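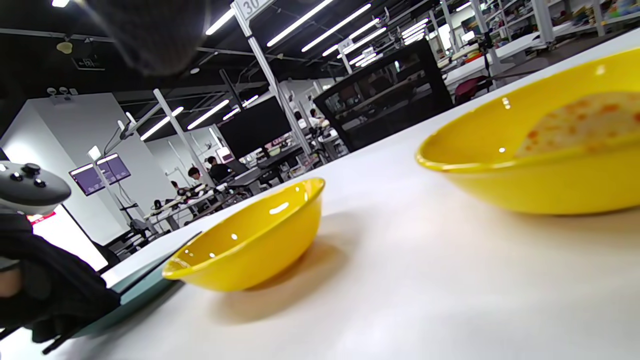
Flatbread dough keeps well in the fridge, and a batch made Thursday night will carry you through the weekend. These steps make enough for a few meals.

## Mix

Put 600 grams of all-purpose flour in a large bowl with two teaspoons of salt and half a teaspoon of instant yeast. Add 380 grams of cool water and two tablespoons of oil. Stir until no dry flour is left, cover, and wait 22 minutes. Knead for three minutes.

## Chill

Oil a tub with a lid. Drop the dough in, turn it over once, and refrigerate overnight. It will rise slowly and smell a little sour by the third day.
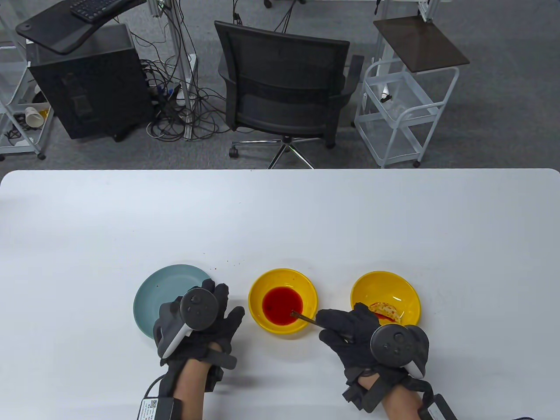 Stergiou wrote in to say that the dough tore every time it was rolled cold, and that an hour on the counter fixed it. Do that if your kitchen is cool. In summer, half an hour is plenty.

## Roll and cook

Cut off a piece the size of an egg. Roll it thin on a floured counter, turning it as you go. Heat a dry cast-iron skillet over medium-high. Lay the bread in and leave it until bubbles form, then flip. The second side takes less time. Stack the cooked breads in a clean towel so they stay soft.

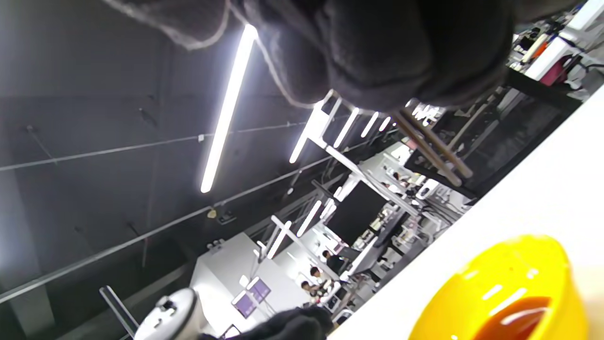 Can the dough be frozen?

Freeze it in single portions after the overnight chill, wrapped tightly. Thaw in the fridge for a day before rolling.

Whole wheat flour can replace up to 142 grams of the white. Add a spoonful more water if the dough feels stiff.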